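Melell extends tableware range with Grernbridge plate

March

Melell has added a flat serving plate to its Grernbridge tableware range. The plate has a matt glaze and is rated for 500 dishwasher cycles. It is supplied in boxes of 5 and carries part number 867. Spare plates can be ordered singly. 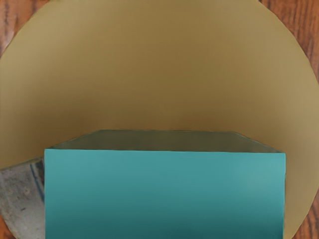
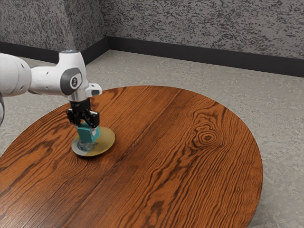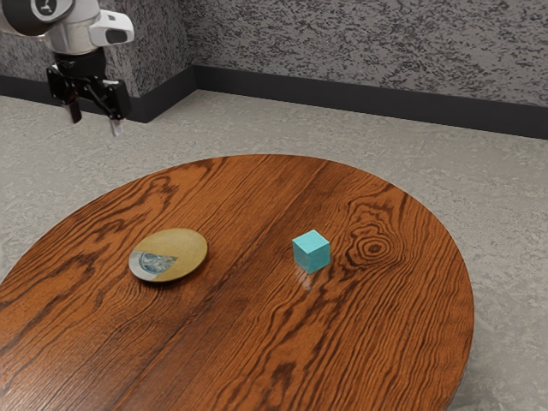

Supply and terms

Trade orders are handled by Mekonnen from its Murov depot. Payment is due within 90 days of invoice. Glaze test reports are sent on request. Existing Grernbridge bowls remain on sale at current prices.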